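What Is the Flisten Kit?

A robot can be very strong and still be bad at picking up a sock. Metal boxes are easy for robots because a box keeps its shape. Cloth bends, folds and slips. Each time you drop a T-shirt, it lands in a new shape.

The Flisten kit was made to help with this problem. It is sold by a company called Semple, in the town of Bemdale, and it is meant for schools, clubs and families who want to teach a robot how to handle everyday things.

What comes in the box?

The main part is a gripper that you hold in your hand. A gripper is a robot's version of a hand. This one has 2 fingers that open and close. There is also a small camera that looks out over the fingers, a charging cable, and a book with 80 jobs to try. Some of the jobs are easy, like moving a cup. Others take practice, like pairing socks.

The robot arm is not in the box. You don't need one to start.

How does it work?

You do the job yourself, using the gripper in place of your fingers. The camera records what happens. Later, a computer studies the recordings and looks for patterns. Where were the fingers when they closed? Which part of the cloth did they go for? This is called learning from demonstration. "Demonstration" is a long word for showing someone how to do something.

One recording is not enough. The first set of cloth recordings made with the kit had 1029 tries in it, and many of them were done in ordinary homes. Homes are useful places to practice. The light changes, the floors are different, and things lie in messy heaps.

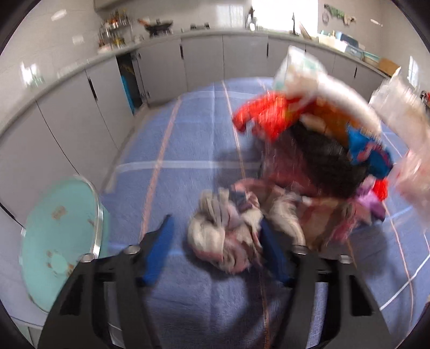

Clothes and plastic bags on the move over a blue blanket in a kitchen. The blue parts are the gripper's fingers.

Look at how blurry the clothes are. Cloth moves fast when it is lifted or dropped, and a blurry picture is harder for a computer to read. Clear plastic is hard too, because the computer may see the blanket through the bag and miss the bag itself.

Is it hard to use?

The gripper feels strange at first. Your own hand has 5 fingers and can feel what it touches. With the gripper, you have to watch closely. Thin cloth can slide out if you pinch only the edge, so try to grab a fold. Go slowly on your first few tries.

Children need an adult nearby. Keep hair and loose sleeves away from the fingers, and never put plastic bags near your face.

Who can try it?

The library in Zodstead lends the kit to families with a library card. You can keep it for 2 weeks. A new book of jobs is planned for December, with more folding and some gardening.

Words to know

Gripper: the part of a robot that holds things.
Demonstration: showing how a job is done.
Pattern: something that happens again and again in the same way.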